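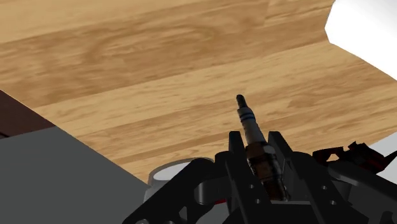

2024-09-26. Bench 3, plug sorting cell (Murar)

Vivek wants these notes written "so that a stranger could follow them," and I am going to ignore that, as I have ignored it since January.

Where we are. Murar now takes spark plugs one at a time and puts them in a bowl. This used to be a job people did while talking about something else. In simulation it is a job that takes up my whole morning and a good part of Vivek's, so on labor savings we are currently running a deficit. Gornulia (the customer, rebuild shop, very patient) has been told the curve bends later.

Run of 241 picks overnight in the sim. Main trouble is still grip height. Low on the metal body is fine. If the fingers close up on the ceramic the run gets scored as a fail, even if the plug ends up where it should. That was Subira's rule and I argued against it for two days. She sorted plugs by hand at Gornulia for years before she came over to us, and her point was that a hairline crack in the insulator looks perfect until the engine is back together and the customer is on the phone. I have stopped arguing. Rule stays.

Changed today:
- approach angle steeper, so the fingers come down past the terminal without brushing it
- release height lowered over the bowl. It was set for Albers, the old cell, which handled rubber grommets and could drop them from the ceiling for all anyone cared
- pause after release, half what it was. Vivek says it looked like the arm was thinking. It was waiting on a timer I forgot to take out.

Now the part that isn't about geometry. Subira went back to Gornulia to talk to the people on the sorting bench, and came home with better notes than anything in our spec. They don't mind losing the sorting. What they mind is losing the looking. While they sort they check the electrodes, and they can tell from the soot which engine has a problem and go tell the mechanics. None of this is in anyone's job description, so it was not in our requirements either. Our version would do 2,000 plugs and notice nothing about any of them.
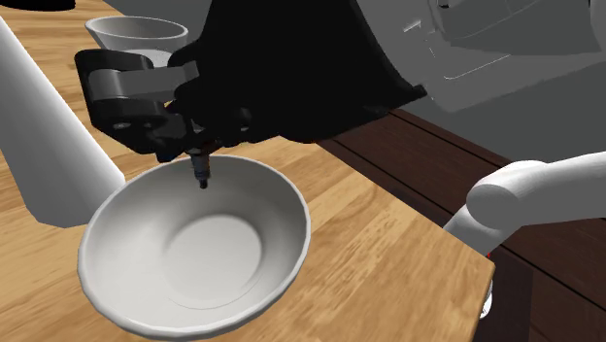

So who does the looking once the cell is in?

The same people, at a proper inspection station with a lamp and a magnifier, and with the plugs brought to them instead of fished out of a bin. That's the proposal, at least. It needs Gornulia to write inspection down as real work with real hours, and I'd expect that to take longer than the gripper did.

Vivek asked if Zaltus (our vision package) could read the soot. Maybe some of it. Subira offered to label pictures for it, then asked what we planned to pay for that, and the meeting moved on rather quickly. I've put it back on the agenda.

Still open:
Rerun tonight with the new release height, same seed.
Ask Gornulia if a dropped plug goes back in the line or straight to scrap. Subira says scrap, always. The spec says "retry."
Fix the spec.
Timer: find out if there is a second one.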